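Category: Checklists / Children's Garments / Intake Inspection

Garment Intake Inspection, Form 7
Skirnico Textile Reuse, sorting room
Date: 2018-12-04
Item no.: 1097
Type: child's basketball jersey, red, short sleeves

1. Back print, word and number. Check for cracks and lifting edges. PASS
Comment: tested by hand at 3 points. No flaking onto the cloth.

2. Collar rib. Stretch and release. PASS
Comment: turns up slightly when laid flat. Press before bagging.

3. Armhole trim and sleeve seams. Pull lightly at each seam. PASS WITH COMMENT
Comment: one loose thread inside the armhole, trimmed. Recheck after wash.
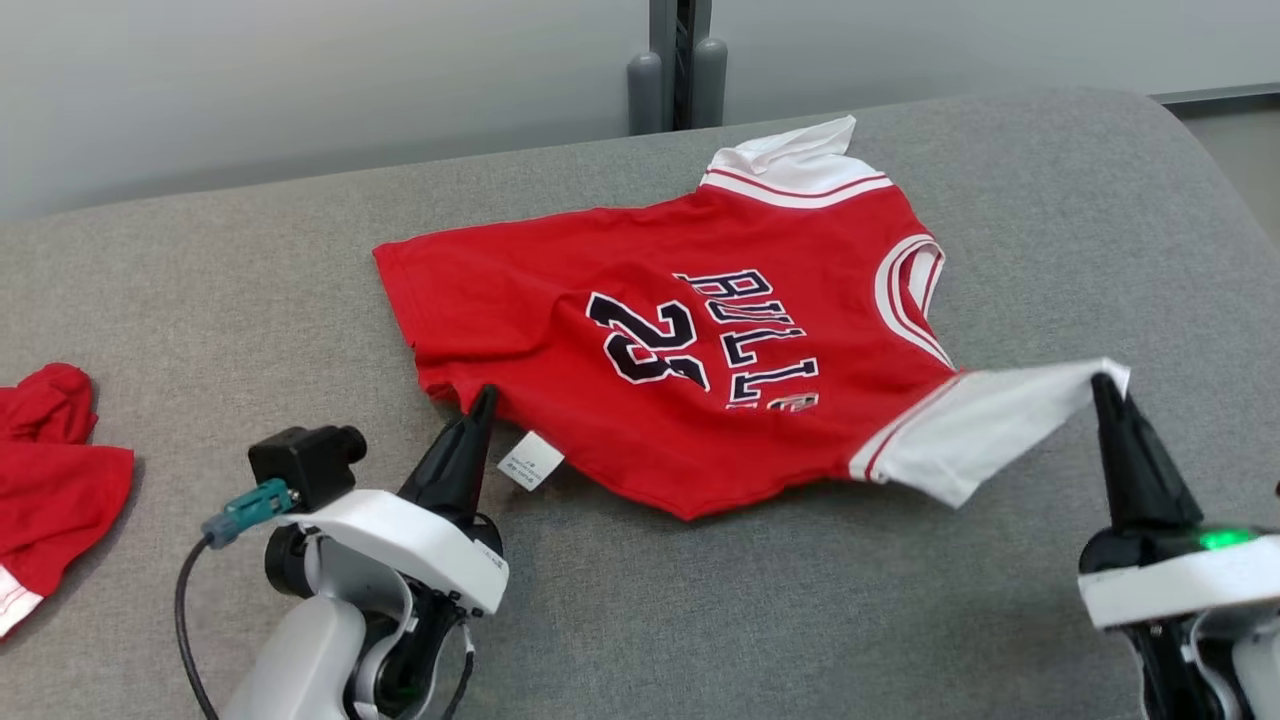

Item 1097, back up. Sleeve raised at right, care label showing near the hem.

4. Care label. Must be attached and legible. PASS
Comment: small type, read under the bench magnifier. Label stays in.

5. Drawstrings and cords at neck or hem. None permitted in children's sizes. PASS

6. Pins, staples, tag barbs. Run the detector over both sides. PASS
Comment: Reltutex unit, zeroed before use. Next calibration due in March.

7. Odor and stains. PASS
Comment: slight wrinkling near the hem, not a defect.

Result: release to wash, then bin Eta.

Questions about this form: Skirnico intake desk | © 2018 Skirnico | Back to top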